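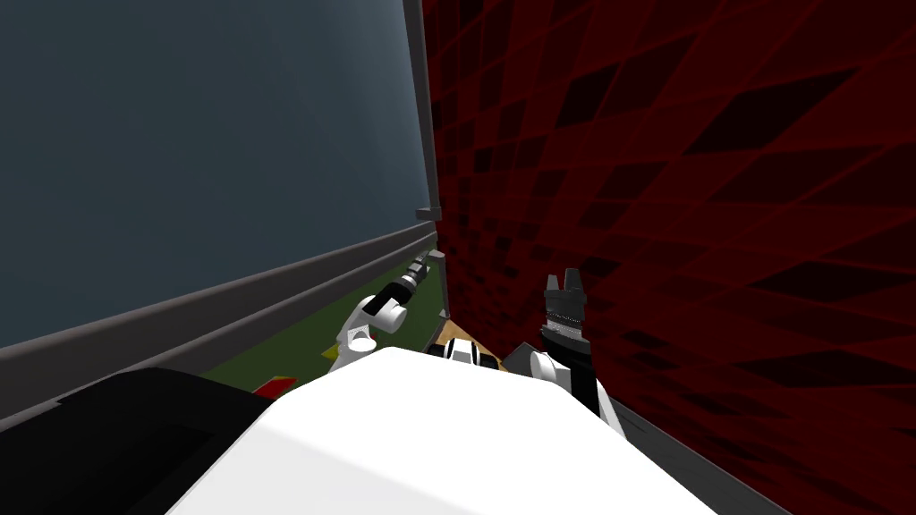

2 January 2022

I went through our electric bills over the holiday. We used 1,033 kWh in the billing period that ended in June and I never looked into why. The most recent one was 600, so I had something to compare it with.

The house is small and the heat is gas, so there are only a few things that can run up a number like that. The window unit is one. The old freezer in the garage is the other. I bought a Plerby plug meter and left it on the freezer for a week, then moved it to the fridge for a week. The freezer used far more, and all it had in it was bread and two bags of ice.

I unplugged it and gave it to a neighbor who wanted it for parts.

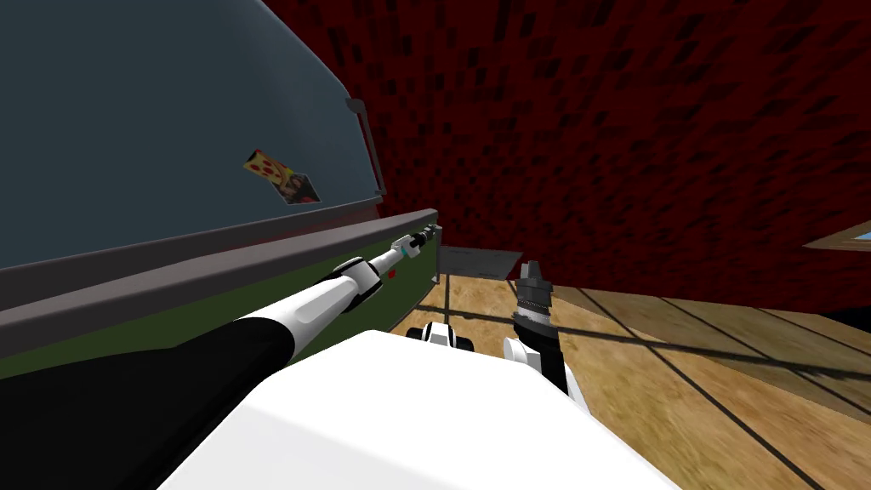 Green panel under the gray ledge.

Next was the lights. Most of the bulbs were already LED, but the hall and the laundry room still had the old kind, and the laundry room light gets left on all day. I changed those and put a timer switch in the laundry room. The switch took me an hour – the box was shallow and the wires were short.

The plan from here is to stay under 500 a month until the hot weather starts. I'm writing the meter reading on the calendar by the back door every morning before work. If the summer bill is high again I'll put the money toward a better window unit, and the meter can go back in the drawer.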